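Can a robot fold the washing yet? 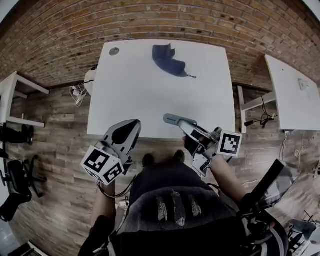

Two grippers, one crumpled navy thing, and me hoping for the best.

I've been promised a robot that does the laundry since I was a kid, and I'm now old enough to have bad knees from crouching in front of the dryer. So whenever somebody tells me household robots are nearly ready, I ask the same thing. Can it deal with a heap of fabric?

A vacuum that bumps around the lounge room doesn't count (I love mine, it eats socks). I mean the dull stuff with no fixed shape. Shirts. Tea towels. The fitted sheet, obviously, which I can't fold either – I roll it into a ball and shove it to the back of the cupboard like everybody else.

My friend Dagmar Vlček has spent years around factory automation, and when I started going on about this over a cuppa she was pretty blunt. Give a machine 300 identical metal brackets, she said, and it'll be happy all day. Give it one jumper dropped on a table and you've ruined its afternoon. Every time you let go of cloth it lands differently. The sleeve you wanted is underneath, or it's inside out, or the bit you've grabbed turns out to be two layers.

I believe her much more now that I've thought about doing it with a pair of jaws in place of fingers! Try it at home with kitchen tongs, one in each hand. I gave myself 20 tea towels and a timer, and I'd lost my temper by the second one. You don't notice how much your fingertips are doing, all that little rubbing to find an edge, until they're gone. Anything with a cord or a clip hanging off it is worse again, as I found when I moved on to the hood of my raincoat.

There's a home robot called the Jidarier that people keep sending me videos of, and fair enough, it folds a T-shirt very nicely. It's a flat T-shirt, though, on a bare table, and the clip is sped up. I'd like to see it meet my laundry basket in November, when there are beach towels full of sand and a pair of bathers knotted around a bra.

Dagmar reckons shop floors will get there well before houses do, mostly on boring jobs where somebody can tidy up the problem first. Same bag, same bench, same colour, 50 times an hour. I can see that. My place has no same anything.

Would I buy one? If it did towels and only towels, slowly, while I was asleep, then yes, I reckon I would. It can leave the fitted sheet for me to roll up.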